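Dust in Student Rooms: Where It Collects and How Often We Should Clean
Project report, Clarkport, housing and health course

1. Introduction

Many students in Clarkport live in small rented rooms, where the bed, the desk and the kitchen corner are all in one space. Our group wanted to know how much dust collects in such rooms and if the cleaning habits of the students make a difference. We chose this subject after several of us had a stuffy nose every morning during the winter.

2. Method

We asked 60 students to fill in a short form about their room. The form had questions on floor type, age of the mattress, pets, open windows and cleaning tools. Then we visited nine of the rooms and collected dust from the floor and from the top of the mattress. 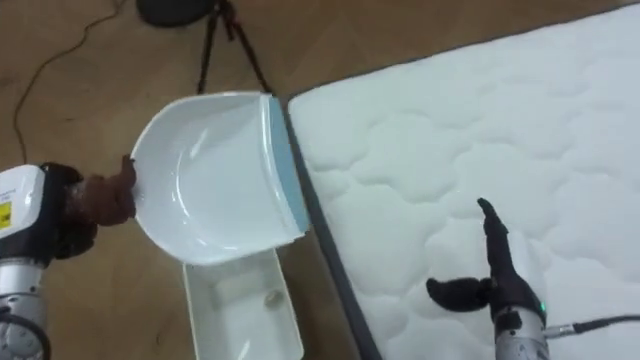
Each sample was put in a paper envelope and weighed on the same day at the school laboratory. We used the small Bakalis scale, which must stand on a flat table away from the door. At first we forgot this, and the first two weighings had to be repeated.

3. Results

The rooms with carpet gave more dust than the rooms with wooden floor. This was expected. More surprising for us was the mattress. In the old buildings of the Tekow street, the mattress samples were heavier than the floor samples in almost every room. Students who washed their sheets every week had less dust, even when they seldom swept.

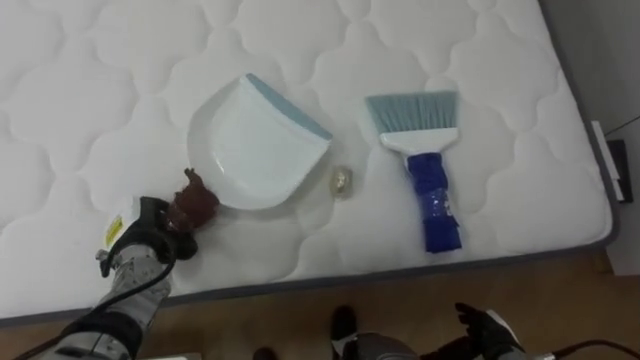 The answers on the form also showed that most students clean only what they can see. Very few had ever moved the bed away from the wall. Many wrote that they do not own a vacuum cleaner and borrow one from a neighbor.

4. Problems

Our number of visited rooms is small, and all of them are in the Clisov district. The heating was on in some rooms and off in others, and we did not write this down every time. A next group should add it to the form.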